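Setting Up Your Desum Tabletop Sealer Kit
Part 3: Wiping On the First Coat
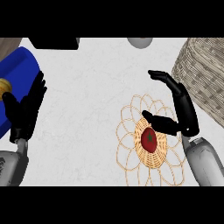

Before you open the can

I know you want to get going — I always do — but give yourself a little time here. Clear the table and wipe the whole top with a damp cloth, then go over it again with a dry one. Crumbs love to hide along the edges, so run a finger along there too. I let mine sit overnight before I touch the sealer.

You'll need the can of Desum sealer, the foam pad from the kit, a couple of old T-shirts and a pair of gloves. If your kit came from the Mevmont shop, the pad is tucked under the cardboard insert (I threw my first one out with the packing!).

Putting it on

1. Open two windows, or prop a door. The smell isn't terrible but it hangs around.

2. Stir the can slowly with a flat stick. Don't shake it, or you'll be chasing bubbles all afternoon.

3. Pour a puddle about the size of a pancake near the middle of the table. It looks stingy. It's plenty.

4. Spread it with the foam pad in long, overlapping strokes, working out toward the edges. Keep the pad nearly flat and go light.

5. Wait 15 minutes, then buff off whatever is still sitting on the surface with a clean T-shirt. Flip to a fresh side when it starts to drag.

6. Leave the table alone until the next day. No mugs, no mail, no cats if you can manage it.

Caution: Rags with sealer on them can heat up on their own. Lay them out flat outdoors, away from anything that burns, until they're fully dry and stiff. Please don't ball them up and toss them in the trash.

Note: Cans with batch number 766 on the bottom are a bit thicker than the rest. I stir those for longer, and I start with a smaller puddle.

If you see streaks the next morning, don't panic. I rub them gently with the white side of the pad and they usually blend in once the second coat goes on. Sticky patches need more drying time, so hold off on Part 4 until they're gone.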